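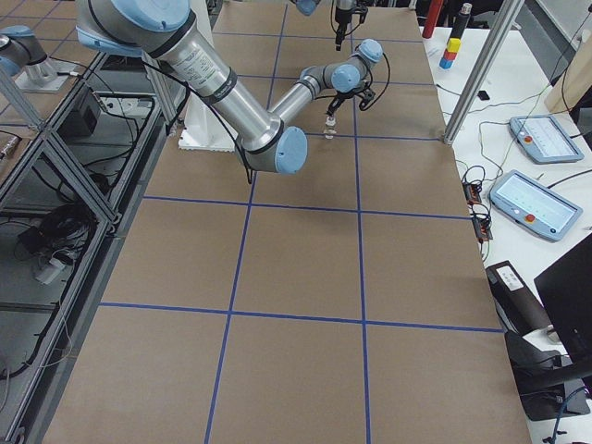

Fixed camera: the taped worktable, with the gripper holding a part above the paper.

Girnier Fittings Demonstrations, data card
Release dated February 4, 2019

Summary

Girnier is a set of demonstrations in which an operator guides a robot arm to pick up small plumbing parts and move them between the cells of a taped grid. It was recorded at the Clondach workshop and is kept by the Vetex project. The set holds 4,000 episodes. Each episode is one pick and one place, or one failed try at it.

How the demonstrations were given

Two methods were used. In the first, the operator holds the arm by the wrist and leads it through the move by hand. In the second, the operator drives the arm from a second station and watches the camera views on a screen. The field "method" says which was used: "hand" or "remote". Hand-led episodes are slower, and the operator's hands can show up in the fixed view.

Operators were given a start cell and a goal cell before each episode. They chose their own grasp and their own path. Pauses are left in.

Workspace

The table is covered in brown paper and marked out with blue tape. Cells were laid out by eye and differ in size, so please don't use the tape for calibration. Use the file calib.txt in each session folder.

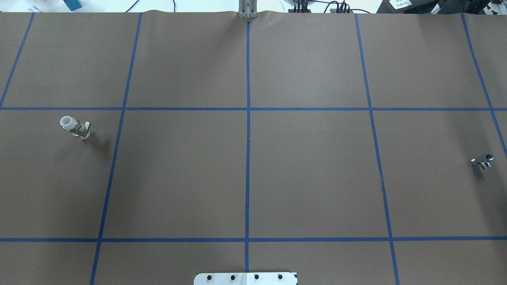

Head camera: a coupling with a white plastic top and a chrome tee, in separate cells.

There are 13 kinds of part, a mix of metal and plastic. Parts may lie in any cell, including the ones at the edge, and may be upright or on their side. The field "part_id" gives the part to be moved. Other parts on the table are not labelled.

Files

episodes/ one folder per episode
episodes/*/joints.csv joint angles and gripper opening
episodes/*/fixed, head, wrist stills from each camera
sessions.csv operator code, method, start and goal cells
calib.txt one per session

Wrist view

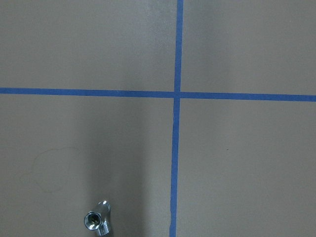

Source: Vetex / Girnier set, wrist camera. Free to reuse with credit.

The wrist camera sits close to the paper and its colours are not matched to the other two. Brown often comes out grey. Shiny parts give strong highlights, and a part may be only partly in view.

Known problems

- 93 episodes have no wrist stills. They are listed in missing.txt.
- In 40 episodes the goal cell was entered wrongly. The value has been corrected and the old one kept as "goal_old".
- Gripper opening was logged at a lower rate before September.

Splits and licence

The test split contains only cells and parts that also occur in training. Guérin, the older set from the same workshop, uses different joint names and should not be merged without the script in tools/. Both sets may be used for research and teaching.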